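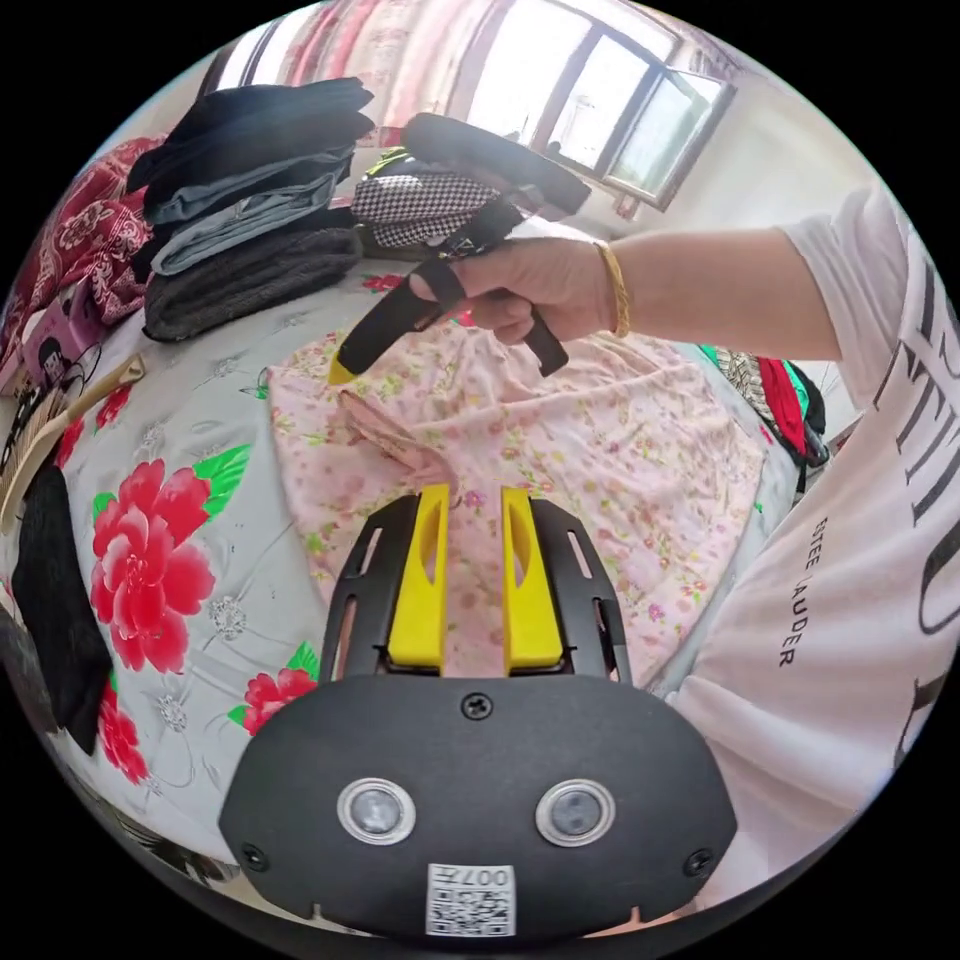 ## Notice to Parents of the Second Floor

The Droltalora Residence wishes to remind all families that the bottle room closes at nine. Parents requiring warm milk after that hour must apply in writing to the Night Office, stating the name of the infant, the quantity desired and the expected time of hunger.

Kenna Geddes read the notice twice while her daughter chewed the corner of it. She then completed the form. Under "expected time of hunger" she wrote 2, and after some thought added 5.

The reply was delivered under her door before supper. The Night Office thanked Ms. Geddes for her application. It regretted that two times had been entered in a space provided for one, and enclosed a second form.

At 2 the child woke, as declared. Ms. Geddes carried her down the hall to the Night Office, where a clerk in a gray cardigan examined the paperwork under a lamp.

"This is in order," the clerk said. "The milk is to be released at 2. It is now twelve minutes past."

"She was crying at 2. It is a long hall."

The clerk considered the length of the hall. The regulations, last revised in March, made no mention of it. The baby drew a breath and used all of it.

"There is a provision for appeals," the clerk said, more loudly, and opened a drawer. Inside stood a bottle wrapped in a dish towel. "The appeal is granted. Sign here, please - and here, for the towel."

Ms. Geddes signed with her left hand. The child drank with her eyes closed, one fist holding the clerk's sleeve, and the clerk, who had other applications to process, remained where she was until the bottle was empty.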